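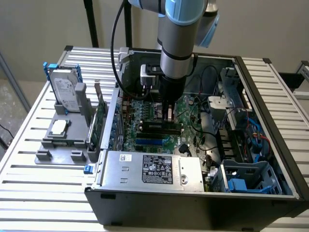
How much will it cost to hire a cello in Skundow this autumn? Vasia, the string shop on the market square, will charge £18 a month for a full-size student cello, with a bow and soft case included.

The new rates start in September and apply to anyone taking out a fresh agreement. Existing customers stay on their present terms until the end of the school year.

Faisal Talpur, who manages the hire desk, said smaller sizes would cost the same. "Children can move up a size at any point in the year and the monthly payment doesn't change," he said.

The shop has 500 instruments out on hire, mostly violins. Half of the hire payments made in the first year can be put towards buying the instrument - a new student cello sells for £955.

Accidental damage is covered, but strings and rosin are not. Forms can be picked up at the counter, which stays open until 7pm on Wednesday.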